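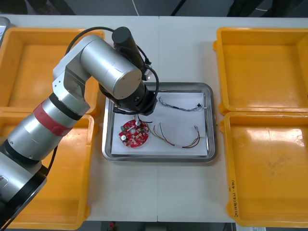
Storing harnesses and boards between jobs: bins, trays or bags?

Posted by Ukero Workshop Office
2019-12-31

Our community workshop repairs small household appliances and keeps spare circuit boards and wire harnesses on open shelving. The collection has grown to 63 items, and members have begun to report bent pins and missing labels. We wish to adopt a written storage procedure before the next term. We would appreciate advice on suitable containers, on labelling, and on whether boards and harnesses may be kept together. The budget is limited to $200. The room is unheated and becomes quite damp in June.

Posted by Lodhi Repair Library

It is recommended that boards and harnesses be stored separately. Connectors are hard and will scratch a board if the two are moved about in one container. Each board should be placed in its own anti-static bag, closed, and stood on edge in a divided box. Boards should not be stacked flat.

Harnesses should be coiled loosely and secured with a reusable hook-and-loop tie. Elastic bands perish and leave a residue on the insulation. Do not fold a harness sharply at the connector.

Labels should be attached to the bag or tie, and never to the part itself. Our organisation records the appliance model, the date received and the initials of the person who tested the part. Untested parts are kept on a separate shelf, and members may not borrow from it.

With regard to damp, lidded tubs with silica gel sachets are adequate. The sachets must be checked at the start of the wet months and dried or replaced as required. Your budget should cover tubs, bags and ties, provided that you do not purchase the cabinet-style units.

Posted by Borkik

Ordinary open bins are fine for harnesses. We have used the same ones for years. Put a colour sticker on the front of each.

Posted by Esia Tool Share

We concur with the first reply on separation. Two further points may be of assistance.

First, ordinary plastic bins can hold a static charge, so a bare board should not be placed directly in one. Metal trays are convenient for sorting at the bench, but a board with a battery fitted must not be laid on bare metal, as the contacts may short.

Secondly, please consider a limit on quantity. Our policy permits 20 boards at any time, and parts that have not been requested within two years are sent for e-waste recycling. The register is reviewed at the same meeting as the tool inventory.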